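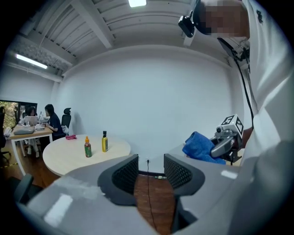 **Wanted: people who wipe tables and don't believe in wiping tables the "right" way**

Every cleaning product company says its cloth picks up more with less effort. We have read a lot of those claims at Stutden and we don't trust many of them, including the ones made by the people paying for this study. Trivetti sells a towel folding method (yes, a method) that is supposed to get a shared lunch table clean in fewer passes than a plain crumpled towel. Maybe it does. We would like to see people try it who have no reason to be polite.

**What you'd do**

You come in for one session of 2 hours. The room is an ordinary break room with a round table, office chairs and the usual sauce bottles. You wipe the table your own way, then the Trivetti way, then your own way again. You move the bottles or you wipe around them. We won't tell you which, and please don't ask, as plenty of people do one thing at home and another when they're watched. Chairs get wiped too, mesh backs included. Sessions are recorded.

Afterward you fill out a form. It has a box for complaints, and it's a big box.

**Who we want**

- Adults who clean up a kitchen or break room at least 3 times a week, paid or unpaid
- People who can stand, bend and reach across a table
- People who have never worked for Trivetti or Umine (Umine makes the towels)

We have 14 places. If you have "always loved cleaning," fine, but we're more interested in those who do it because the table is sticky.

**What you get**

A flat payment, handed over at the end of the session even if you think the whole thing was nonsense. No free towels. We don't sell anything and won't put you on a list.

**What we can't promise**

A result. Our February study for Baidoo, on spray bottles, found no difference worth printing on a label, and Baidoo was not thrilled. This one could go the same way.

**To apply**

Write to Stutden, Box 3032, with a phone number and the hours you're free. Tell us in a line or two how you clean a table now. Applications close Thursday, September 5, 2019.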